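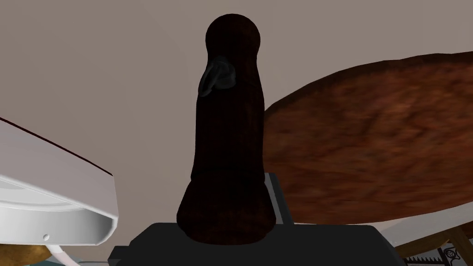
1/ 在仿真里手把手教机器人:我的第一周流水账

终于轮到我坐到操作位上了!之前半年一直在训练那边吃别人采好的数据,这周换成我自己拿手柄,一条一条地给机械臂做示范。边采边记,乱七八糟的,想到哪写到哪。

2/ 先说环境。我们用的仿真平台叫Pluva,室内场景是现成的,家具和物件随机摆,木纹、墙色每次都换。任务听起来特别简单:靠近桌边的目标物,夹住,提起来,放到指定的位置。我第一天上午的感想是,人手真的太厉害了,平时拿个东西哪用想这么多啊!

3/ 输入设备换过两轮。一月份组里用的还是键盘,六个自由度拆成十二个键,Ashton Pirihi说他那阵子做梦都在按Q和E。现在换成Harnis的六维手柄,推、拧、压都是连续量,夹爪开合在食指扳机上。手感好太多了,我十分钟就舍不得放下。

4/ 最难的是深度。屏幕是平的,夹爪离物体还有多远全靠猜。我前几条示范全是同一个毛病:自以为到位了,一扣扳机,夹了个空。Rakiya Ogunleye在旁边看了一会儿,让我把腕部视角和侧面视角并排放,先在侧面对高度,再看腕部对左右。照做之后马上就顺了,爽!

5/ 说个数字。到昨天为止我一共录了369条,其中能直接进训练集的……没有想象中多。Rakiya审得很严,碰到桌沿的退,中途停顿太久的退,夹住以后又松开重夹的也要单独打标签。我一开始有点不服气,看完回放就服了。

6/ 关于停顿,展开讲一下,我觉得这个特别有意思。人在操作时会犹豫,手柄松着,机械臂就悬在那儿不动。你把这段喂给策略,它就老老实实学会了“走到这里发呆”。我们去年有个模型每次到物体上方都要愣一会儿,查了好几天网络结构,最后发现是示范里大家都在那个位置愣。学得可真像。

7/ 所以现在的习惯是:按下录制之前,先空跑一遍。不录,纯粹把路线在脑子里和手上都过一遍,从哪边绕,夹爪什么角度进去,什么时候减速。空跑完复位,深呼吸,再录。我的废片率就是从这一步开始降的。

8/ 接近物体时夹爪要提前张开,这条我写在便利贴上贴屏幕边了。新手(我)总爱到跟前才想起来开爪,手指一张就把东西碰倒。提前张开,慢慢送进去,两边都留点余量,闭合的时候物体自己会往中间靠。

9/ 还有一个坑是大件家具。
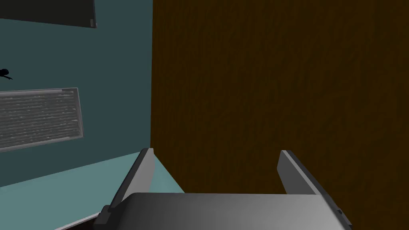
腕部视角一旦贴近柜子、桌板这类大块面,画面里就没什么参照了,纹理又很均匀,前后挪一点根本看不出来。我的做法是先往后退,退到能看见边缘为止,拿那条边当参照线,再重新接近。多花几秒,但示范干净很多。

10/ 退后这个动作到底该不该留在数据里,我们中午吃饭时争了半天。Ashton觉得该留,策略也需要学会“看不清就退一步”。Rakiya觉得要留就得单独成一类,混在正常示范里会让它动不动就后退。现在的折中方案是打上“恢复”标签,训练时调采样权重。哪个权重好还不知道,下周出结果,超级期待。

11/ 有人私信问,都在仿真里了,位置全知道,为什么不直接写脚本生成轨迹?问得好!我们也写了,脚本跑出来的有1,186条,便宜,量大,位置准。问题是太整齐了,每条都走差不多的直线,场景稍微一乱就不会绕。人的示范歪歪扭扭,可是绕障碍的方式五花八门,混进去以后策略明显灵活了。这是我们自己小范围试下来的感觉,没做严格对照,大家别当结论引用。

12/ 混合比例目前是拍脑袋定的。我想系统地扫一遍,算力排队排到我这儿估计还得等等。有做过类似实验的朋友求分享,尤其是抓取之后还要放置的任务,我们的问题多半出在放的那一下。

13/ 对,放置!很多人觉得抓到就算赢了,其实松手才考验耐心。高度差一点点,物体落下去会弹一下,细高的东西弹一下就歪。我现在是先让底面轻轻贴上,停极短的一瞬,松扳机,然后沿着夹爪的方向直直退出来,千万别斜着抽。

14/ 昨晚破了个人纪录,连着22条没有一条被退!Rakiya只回了我一个“嗯”,但是她把其中一条放进了新人教程,我截图了,嘿嘿。

15/ 身体方面认真提醒一句。手柄用久了,虎口和手腕真的会酸。我给自己定的规矩是每组录满44条就起来走一圈,喝水,甩手。累的时候动作会变小变碎,回放里看得清清楚楚,那种数据录了也是白录。

16/ 设备方面,桌上还有一套Lindqvist的主从臂在等驱动更新,装好以后可以直接掰着小臂带大臂走,关节角度一一对应。Ashton试过旧版,说抓握姿态会自然很多,就是胳膊得一直架着。装好了我来写对比。

17/ 顺手放一下我现在的录制流程,方便自己以后抄:
复位,检查两个视角都在刷新
空跑一遍,再复位
开录,先张爪再接近
侧面对高度,腕部对左右
夹住后先提一小段,确认没滑再平移
贴底,松开,直退
立刻看回放,当场打标签,别攒着

18/ 最后一条“别攒着”是血泪。第二天我一口气录了一下午,晚上坐下来打标签,完全想不起来哪条为什么重来,只能从头一条条看。看到后面自己都在给自己喊“往左,往左啊”。

19/ 下一个任务定了,代号Paltia,双臂,一只手扶着一只手拧。光是想想两个手柄怎么同时不打架就很兴奋!操作位缺人,组里的同学想试的直接来找我,前半小时我陪你空跑。

20/ 2025年5月17日补一句:评论区问手柄灵敏度的,我平移调得比默认低一截,旋转再低一点,扳机保持默认。刚上手时会觉得慢,录几组就习惯了。死区也可以稍微开大,手抖会少很多。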